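Why does glass break?

Glass is hard. You can press on a window with your thumb and it will not dent. Yet if you drop a drinking glass on a stone floor, it will probably smash. How can something be hard and break so easily?

Hard and tough do not mean the same thing. A hard material is difficult to scratch or dent. A tough material can take a knock without cracking. Rubber is tough but soft. Glass is hard but not tough, and the word for this is brittle.

When you bend a metal spoon, the tiny particles inside it can slide past each other. The spoon changes shape and stays in one piece. The particles in glass cannot slide like that, so the glass bends a very small amount and then snaps.

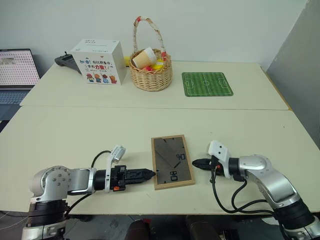

Jarosław Kołodziej wrote to us to ask why a pane that has been scratched breaks along the scratch. A pull on the glass gets squeezed into one place, at the very tip of the scratch. The tip opens a little, then a little more, and a crack runs off across the pane. Glass cutters use this on purpose. They score a line with a small wheel and then bend the sheet gently until it parts.

Some glass is made stronger by heating it and then cooling the outside quickly with air. This is toughened glass. It is used in shower doors and in the side windows of many cars. If it does break, it falls into small lumps – these are less dangerous than long, sharp pieces.

Words to know

Brittle: snaps instead of bending.
Score: to scratch a line into something.
Pane: a flat sheet of glass.

If you find broken glass at home, do not pick it up. Ask a grown-up to clear it away.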